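26 juillet 2020

Depuis deux semaines, mes dimanches sont occupés par un tableur. Dans l'atelier que je partage avec Imtiaz Seneviratne, nous avons deux mains robotisées, une table, un assiette-et-citron qui nous sert d'exercice de base, et maintenant une question plus difficile que la programmation : qu'est-ce que nous achetons pour l'année prochaine, et dans quel ordre ?

Je précise que le français n'est pas ma première langue et que la comptabilité n'est pas mon premier métier. J'écris ces notes surtout pour moi, mais plusieurs lecteurs m'ont demandé comment on prépare un budget pour un petit poste de manipulation, alors je les publie.

## Ce que j'avais oublié la première fois

Quand nous avons fait notre premier plan, en décembre, j'avais inscrit les mains et les bras, et presque rien d'autre. C'était une erreur de débutant. Le prix d'une main est visible, il est écrit en gras sur le devis. Les câbles de remplacement, les connecteurs, la visserie, les doigts de rechange et le transport n'étaient écrits nulle part. J'ai gardé toutes les factures de cette période et j'en ai fait une colonne séparée, que j'appelle simplement « le reste ». Elle est plus longue que la colonne principale.

Parmi les petites dépenses, il y a aussi les objets. Une assiette simple avec un rebord suffit pour beaucoup d'essais, et un citron est une très bonne forme : presque ronde, mais pas complètement. Pour ces achats j'ai prévu une ligne de 72 euros, et je pense qu'elle est suffisante.

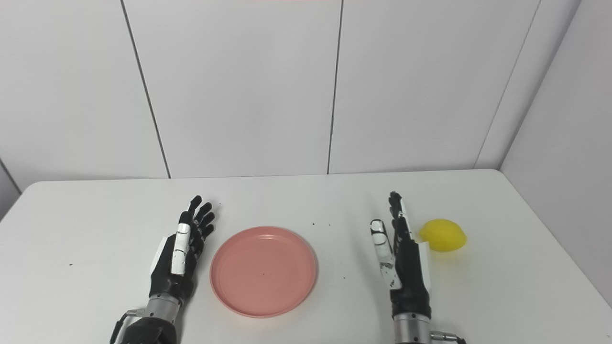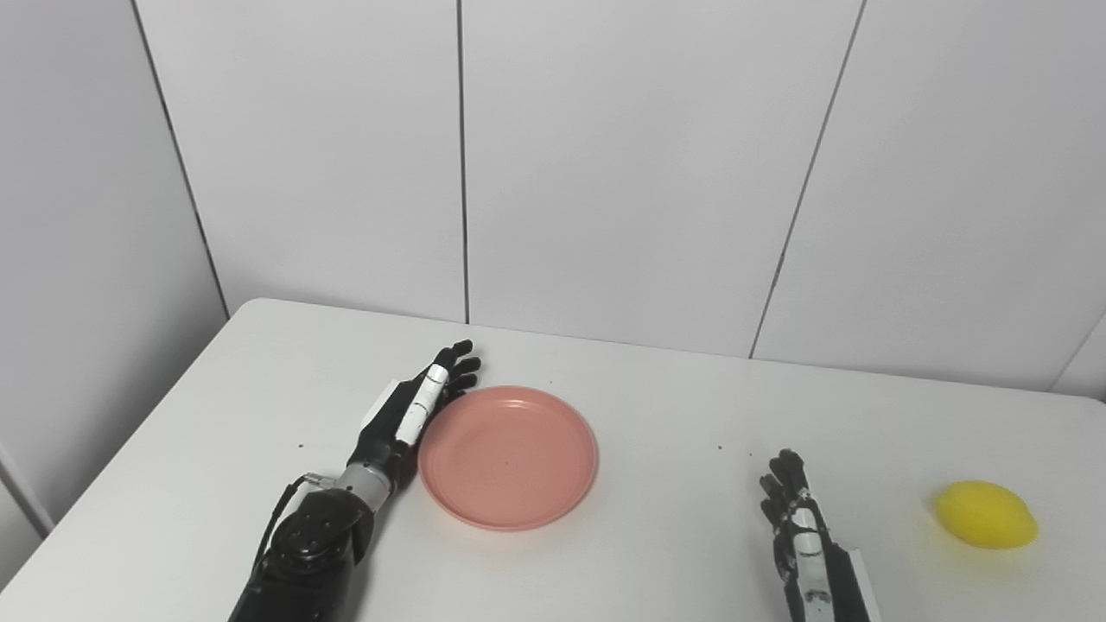 *Le poste avec les deux mains, l'assiette et le citron.*

## Les deux devis

Nous avons demandé une offre à Stustico et une autre à Dellix. Je ne donne pas les montants complets, parce que les deux vendeurs m'ont demandé de rester discret, mais je peux parler de la structure.

Stustico propose un contrat d'entretien à l'année. La première main envoyée en réparation est comprise, les suivantes sont facturées. Dellix ne propose pas de contrat, mais vend les doigts à la pièce, avec un délai de livraison qui me semble raisonnable. Arlindo Mendonça, qui a équipé un poste semblable avant nous, m'a conseillé de demander toujours le prix d'un seul doigt avant de demander le prix de la main. J'ai trouvé le conseil un peu étrange. Ensuite j'ai refait mes calculs avec ce chiffre et le classement des deux offres a changé.

Il y a aussi la question du port. Pour un petit colis de pièces, Dellix demande 271 euros avec l'assurance, et c'est le même prix pour un doigt ou pour dix. Il faut donc grouper les commandes, et pour les grouper il faut savoir à l'avance ce qui va s'user. Je n'ai pas encore une bonne méthode pour cela. Pour l'instant, je note chaque intervention dans un cahier, avec la date et la pièce concernée.

## La table et la lumière

Imtiaz voudrait une table plus grande. Moi, je préfère attendre. Le plateau blanc actuel me convient, on y voit bien les objets et il se nettoie vite. Une table plus large coûterait quelque 200 euros, ce n'est pas énorme, mais il faudrait ensuite régler de nouveau la position des bras, et ce sont des heures que je ne sais pas mettre dans le tableur. Nous avons décidé d'en reparler en décembre.

Pour l'éclairage, par contre, nous étions d'accord tout de suite – une lumière régulière, avec des ombres douces, sans rien de compliqué. Cette ligne est restée à zéro et j'en suis assez content.

## Ce que je garde pour la suite

Dans la version actuelle du tableur, les dépenses sont rangées selon la date où nous en avons besoin, et pas selon le prix. Les pièces de rechange sont passées en haut de la liste. Un troisième bras, dont nous avions beaucoup parlé au printemps, est descendu tout en bas, avec un point d'interrogation.

J'attends encore la réponse de Stustico sur la durée du contrat, ainsi qu'une précision sur les câbles : sont-ils considérés comme des consommables ou comme une partie de la main ? Si quelqu'un a déjà signé chez eux, je lirai volontiers son expérience dans les commentaires.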